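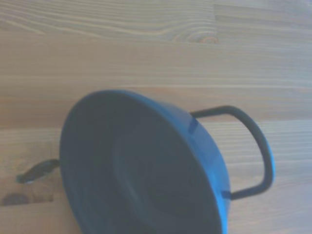
I sell the Nelta wrist camera bracket for one job – getting a small camera close to the gripper without it shaking itself out of aim. I've got one on my own Grundero arm and I fuss over it a lot! Before I start a run I check the view on something plain with a clear outline, and a blue metal pot lying on its side is great for that (the looped handle tells me right away if the camera has twisted). If the picture looks soft, I wipe the lens first, then loosen the ring and refocus at 300 mm.

The bracket comes with 2 clamp screws and a 420 mm cable. Leave some slack at the wrist joint, please – a tight cable will pull the plug loose sooner or later. I retighten the screws every 400 hours with the little Yensuk key in the box, and I swap the rubber pad when it starts to look shiny.

Spare pads and cables ship from my shop in Cleltulberg. Tell me which arm you have when you order.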